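Flurnico Furnished Homes Project
Progress report to the Spanos Fund
Period covered: January to April
Prepared by Eun-seong Won, project manager

1. Overview

The project helps families leaving temporary housing move into a rented home that already has the basic furniture in it. The grant pays for the furniture store in Fukport, one van, and two part-time staff. The period went mostly to plan. The store is open, the van is on the road, and the first 15 households have moved in. The main problem has been storage space, covered in section 4.

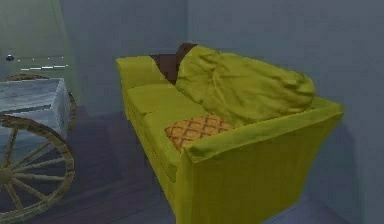
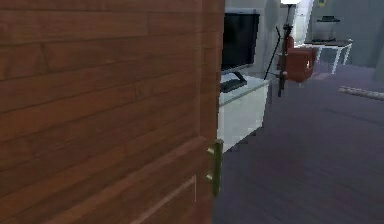

2. Households

The target for the full grant year is 60 households. At 15 we are a little behind where we wanted to be at this point, as January was lost to setting up the lease on the store. Referrals come from the county housing office and from two shelters. The shelters send us complete forms. The county forms often arrive without a phone number for the tenant, and Cosimo Ferri has been calling the case workers one by one to fill in the gaps. We have asked the county to make that box required on the form. They have agreed in principle but have not given a date.

Most families ask for beds first, then a kitchen table. We had expected more demand for desks and bought too many. The extra desks will go to households with school-age children over the summer, when we usually see more moves.

3. Deliveries

Delivery is booked for the day the tenant gets the keys where we can manage it. When the keys come late in the afternoon, the crew goes out the next morning, and the family spends a night with only what they brought. We keep a set of air mattresses and bedding in the van for this.

Stairs take up more crew time than we budgeted for. Several of the buildings on the north side have no elevator, and a bed and table to a fourth floor takes most of a morning. We now ask about floor and elevator on the referral form, and the schedule has held up better as a result.

4. Storage

The store filled up faster than planned. Donated items come in waves, and in March we had to turn away a good load from a hotel that was closing a wing. Endico, our landlord, has offered the unit next door at the same rate per square foot. We can cover the rent through the end of the grant year from the underspend on staff – the second driver started later than budgeted – and would like your approval to move that money. We need to give Endico an answer before the end of next month.

5. Spending

Spending is under budget on staff and fuel and over budget on repairs. The van needed new brakes and a rear door latch. No further large repairs are expected. The full breakdown by line is in the attached sheet.

6. Next period

We plan to reach the halfway point on households, settle the storage question, and start follow-up visits with the families who moved in first. Cosimo has drafted the visit questions and will send them to you for comment before they are used.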